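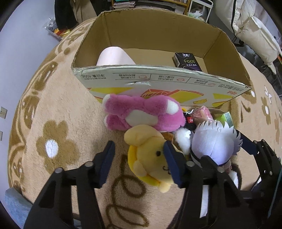
*Last changed: December*

**Figure 4.** A box-packing episode at the Clakham site. The fingers hold a yellow plush dog; other soft toys and two packets lie against the front of the box.

### 5.2 Double grasps in the packing task

The most common failure of the Wukusent policy in the packing task was the double grasp, in which the fingers closed on the target and part of a neighboring toy. We ran 47 trials on the arm with the same finger pads used for the hand-held demonstrations. A trial was marked as failed if an item was dropped outside the box or if the safety stop was triggered.

Piles like the one in Figure 4 were the hardest. The yellow dog is touching or close to several other toys, and a small keychain plush on a ball chain is tucked in among them. Long fur gave the policy little edge to work with, and it often closed too low. When a second toy came up with the first, the extra load usually fell on the way over the front wall of the box.

The chain caused a different fault. In 2 trials it caught behind a finger pad and the gripper could not open fully. The controller read the blocked finger as a held object and kept retrying the release. Jayanthi Murthy stopped the arm by hand both times. We had set the retry limit to 1000, a value left over from bench tests at Whitcombe, and it should have been lowered before any trial with people nearby.

We made two changes. The release routine now stops after 4 attempts and holds position until an operator clears it. Items with chains or cords are also picked last - this was added by Nimal Pramanik as a fixed rule and is not learned. Neither change deals with double grasps on fur, which we return to in Section 6.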